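The Small Box Problem

Little containers with lids, and why a whole drawer of mine is full of them

I own too many small boxes. Let's get that out first. Mint tins, pill boxes, a thing that held contact lenses, a thing that held the thing that held contact lenses. My desk drawer rattles when a truck goes by. So when the magazine asked for a home piece on "storage solutions" I pitched the opposite of what they wanted – no closets, no wall systems, nothing over the size of a bar of soap. They said fine. They wanted it quick, too, so here goes.

Where they come from

Nobody in my family ever bought a small box on purpose. They arrive. Dental stuff, hearing stuff, earplugs from a flight, sewing kits from a hotel. The contents get used up or lost and the box stays, because it has a hinge and a hinge feels like money. You can throw out a bag. Try throwing out something that snaps.

In April I tipped out every drawer in the apartment and put all of the boxes on the kitchen floor. Took most of a morning. Some were obviously junk (cracked lid, mystery smell). Some I had missed. One held a single cuff link from a shirt I no longer own. One held a tooth, a baby one, mine I hope.

What makes a good one

I have opinions. First, the lid stays attached. A loose lid is a lost lid, and then what you've got is a very small bowl. Hinged wins every time, and I don't care how cheap the hinge is as long as it opens wide enough to get two fingers in.

Second, rounded corners. Sharp corners dig into your leg through a pocket and they collect grit. Rounded ones wipe out with a bit of tissue. Same goes for the inside – a curved wall lets you slide a pill or an earring up the side and out, where a square corner traps it and you end up shaking the box upside down over the sink. Which is how I lost the other cuff link.

Third, color. Get white, or get something really loud. I had a lovely Tomico tin in dark green and I've put it down and lost it on a dark green couch more times then I'd like to say. White shows up on nearly anything, and on a plain surface you spot it from the doorway. It does show dirt. Good, then you'll clean it.

I'd add that glossy beats matte for anything that lives in a bag. Matte picks up pen marks and keeps them forever.

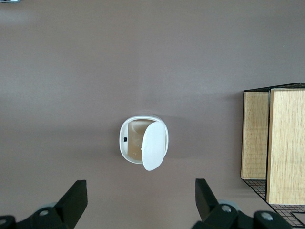 Give each one a job

The drawer got better when every box had exactly one job. Not a category, a job. "Sewing" is no good, you'll cram in a tape measure and the lid won't shut. "Two needles and black thread" works. "Spare earring backs" works. "Headache pills for the train" works.

Mine at the moment:

Safety pins, in an old Coltard lozenge tin, dented, perfect.
Earplugs by the bed. Plastic, flip lid, can be opened in the dark.
Stamps. Flat, goes in the desk tray.
Tiny screws from glasses, plus the tiny screwdriver, which only just fits on the diagonal.
Guitar picks, although the guitar is at my brother's.

Anything without a job goes in a bag for the thrift store or in the recycling if they'll take it. Check the bottom for the number. Half of mine had none.

Labels, yes or no

Yes, but on the bottom. A label on top makes a nice box look like a lab sample, and it peels at the hinge side first. Bottom label, pencil on masking tape, done. I tried one of those label printers, a Brusard, 14 dollars on sale, and spent an evening making labels for things I then gave away. The tape it takes costs more than the printer did.

Cleaning the horrible little things

Warm water, drop of dish soap, old soft toothbrush. Open the lid all the way and do the hinge first, that's where it all goes. Leave it open on a towel overnight. If you close it damp it'll smell like a locker by morning. Tins get dried right away with a hair dryer on low or they rust along the seam.

Don't use boiling water on thin plastic. I did this to a perfectly good travel case and the lid has never met the rest of it since.

Don't bother buying a set

There's a shop near me, Tóth, that sells matching sets of tiny boxes in a tray, and they look wonderful in the window. I bought one last year. Everything's the same size, so nothing fits, and you have to open 5 to find the one with the pins. Mismatched is faster. Your hand knows the dented tin, the round one, the white one with the floppy lid. I can get a safety pin out now without looking down, mid phone call, and I usualy do.

The Tóth tray is holding up a window in the bathroom. Works great there.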